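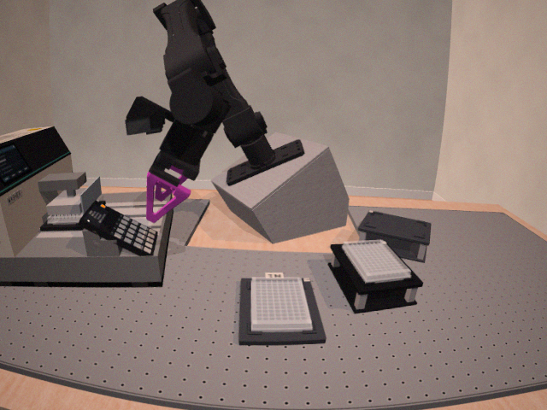
Can you finish the new Drollow game in one sitting?
Most players will need three evenings, plus a snack break for the wedding cake level.

Drollow, the small studio behind a growing shelf of casual time management games, announced today that Vimby: The Ferry Café will be released for PC and Mac in January. Players take charge of a café on board a ferry that is always late, serving passengers who are always hungry and seldom in the mood to hear about it.

The game has 40 story levels, each lasting one crossing. Customers board, sit down, change their minds and ask for soup. The player seats them, feeds them and clears up before the ramp goes down at the other side. Fast service earns tips, and tips buy improvements to the café, beginning with a second kettle and working up to chairs that stay where they were put in rough weather.

"We wanted a game you could play after work that would remind you of work, but with better music," said Niamh Breathnach, lead designer at Drollow. "In the first version the sea was calm the whole way through. Testers found it pleasant and wandered off to do their laundry. So we tilted the floor."

The tilting floor is the main new idea. On choppy crossings, plates slide along the counter, and a player who watches the waves can let the ferry do some of the delivering. A player who doesn't watch the waves will be buying plates. Breakages come out of the day's earnings and are listed, one by one, on the results screen.

The story follows Vimby, a former hotel cook who takes over the café from an aunt and inherits a notebook of recipes with several key pages missing. Finding them means getting to know the regulars, including a retired harbor pilot with views on scones, a touring brass band that never gets off, and an inspector from the rival Stovov line who claims to be on vacation. There is also a romance. It is optional, though the brass band will have something to say about it if you skip it.

Writer Róisín Mulligan said the script came in at 300 pages, which is a lot for a game in which the most common line is "One tea, please."

"I was asked for a light plot," said Mulligan. "Then somebody wanted to know why the inspector had no luggage, and after that it got away from us. I stand by the luggage."

Vimby: The Ferry Café has 2 difficulty settings. Timed mode is for people who enjoy a ringing bell and a red bar. Relaxed mode removes the clock entirely and lets customers wait forever, with only a small sigh now and then. Both tell the same story and both unlock the same endings, so there is no penalty for choosing the quieter life. The setting can be changed between crossings — a feature added after the wedding cake level was tested on the development team's own families.

Between levels there are 23 short puzzles, most of them built around the recipe notebook. Players match torn page corners, sort a spice rack labeled by someone with terrible handwriting, and work out which passenger ordered what from a very unhelpful set of notes. Any puzzle can be skipped. Vimby will look a little let down, but she gets over it by the next crossing.

The music is by Finbarr Dolan, who recorded the brass band parts himself, one instrument at a time, and has since apologized to his neighbors in writing. Art direction is by Diễm Cao, who drew every dish on the menu and would like it known that the fish pie took four tries.

The game will be sold as a single purchase. It has no ads, no energy meter and no shop selling bags of coins. "We did discuss coins," said Breathnach. "It was a short meeting."

A free demo with the first five crossings will be available before release. Progress from the demo carries over to the full game, and so do any debts for plates.

About Drollow
Drollow makes casual games about small businesses under mild pressure. Its earlier titles include Nic Aodha, a hat shop game with more hats than it strictly needed.

Press contact
Ultan Ó Súilleabháin, Drollow press desk. Review copies are available on request. Please say whether you need the PC or the Mac version, and allow a little time for a reply if you write before 10 a.m.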